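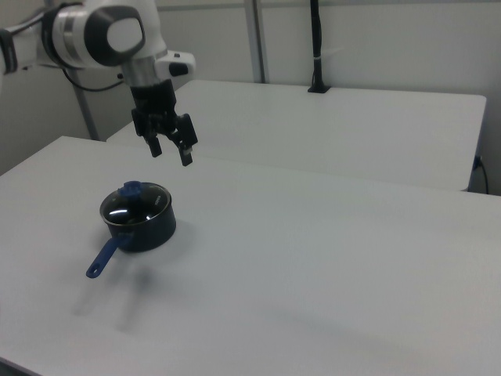
How to Measure Your Condo Before You List It (and Get the Number Right)

Square footage is the first thing buyers look at after price, and it's the detail sellers most often copy from an old listing without checking. I love this job! Give me a tape, a pad of graph paper and a quiet morning and I'm happy. You can do a two-bedroom unit by lunch, and you'll know your home better than you did at breakfast.

What you need

A laser measure, or a 25-foot steel tape and a patient helper
Graph paper, one square to the foot
Two pencils and a good eraser
Your condo declaration, or at least the page that defines the unit boundaries

Step 1. Read the boundary language first

Most condo units are measured to the interior surface of the outside walls, but some declarations go to the center of the wall, and a few handle shared walls differently from exterior ones. Find your definition and write it at the top of the page. When I sold my place in the Milley building, I had a printout that said 1146 square feet and an old flyer with a bigger number on it. The flyer had counted the balcony.

Step 2. Sketch the outline

Start at the front door and walk clockwise. Draw each wall as you come to it, with no measurements yet, just the shape. Put in the closets, the jogs around plumbing chases, and any columns. It'll look terrible. Mine always do! You'll draw it again to scale later.

Step 3. Measure wall to wall

Hold the laser flat against the drywall, above the baseboard, and shoot straight across. Write feet and inches as you go, or decimals if your laser gives them, but stick with one. If a sofa is in the way, measure higher up the wall - four feet off the floor clears most furniture.

Take every long wall twice. If the two readings are more than an inch apart, take a third and use the pair that agree.

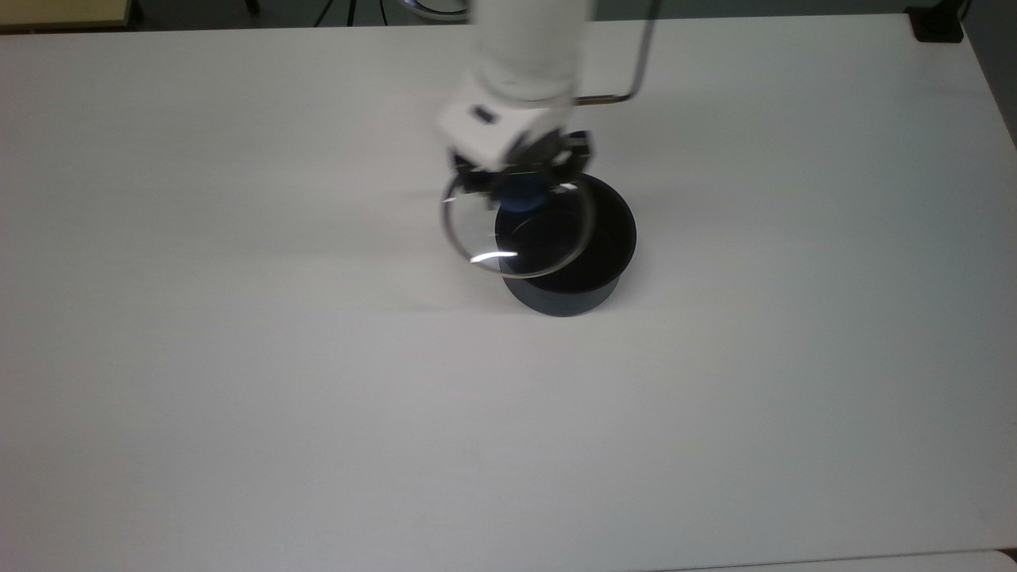
Step 4. Close the box

Now for my favorite part. Add up all the walls that run north to south on one side of the unit, then do the same for the opposite side. The totals should match once you've allowed for interior wall thickness. If one side reads 40 feet and the other reads 38 and a half, you skipped a closet or wrote a number in the wrong place. Go find it before you do any more math.

Step 5. Break it into rectangles

Divide the floor plan into simple rectangles, multiply length by width for each, and add them together. For an angled wall, treat the leftover piece as a triangle: base times height, divided by two. Leave out balconies, storage cages and parking spaces. Those can go in the listing on their own lines, and buyers like seeing them there.

Step 6. Compare with the county record

Look up your unit on the property appraiser's site. Small differences are normal. If you're off by a full room, call the office and ask how they measured. Iraís Ventura, who handled my paperwork, had me attach my sketch to the disclosure packet, and the buyer's appraiser asked for a copy the same afternoon.

A note on lofts and sloped ceilings

Many appraisers leave out floor area where the ceiling drops below five feet, so mark that line on your sketch with a dashed pencil line and total the low part separately. Stairs are usually counted with the floor they descend from. Check with your agent on both, because local practice varies.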